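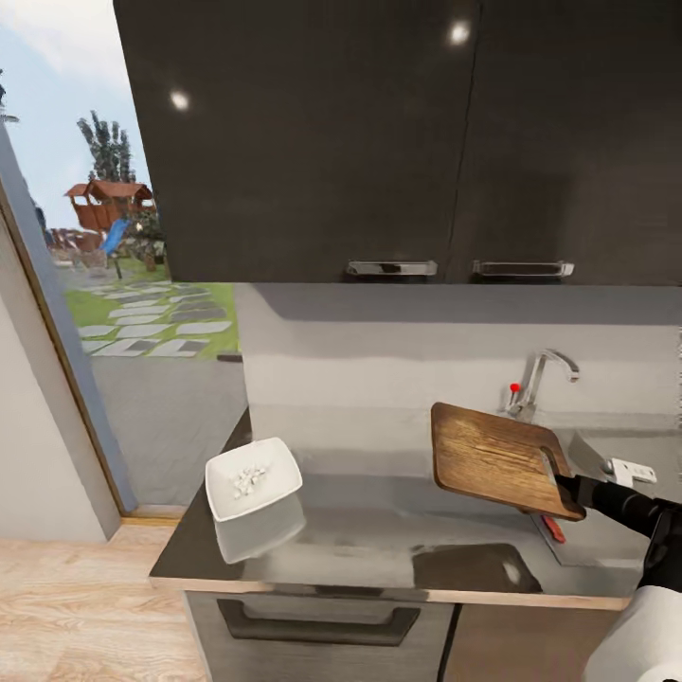 Can a robot do the dishes yet?

Posted by mudroom_pat in Home Automation

My parents are redoing their kitchen in September and my dad wants to leave floor space for a robot arm. He has a budget of 4000 dollars. I only care about the boring jobs: washing the cutting board, wiping the counter, putting things back in the cabinets. Can anything sold today do that without a person standing next to it?

Gil-soo Yoon
Not at that price. I write test tasks for arms in simulation, and a cutting board over a sink is one of the harder ones. Gripping it by the handle end is fine. Then the arm has to tilt it, keep clear of the faucet and scrub both sides with enough pressure. We ran that task 200 times on a Trikus model and it finished 30. A real sink adds water and soap, and those are hard to simulate well. Tell your dad to buy a good dishwasher and run a spare outlet where the arm would go. Look again in 5 years.

bench_dog
no. we have a Wallin at the shop, it loads the same part all day and does fine. move the bin over an inch and it stops

tallulah_k
Depends what you call a chore. Robot vacuums work. My sister's does the floors every morning at 6. Counters, no. Has anyone here tried the Ziltisach one? I can't find a price for it.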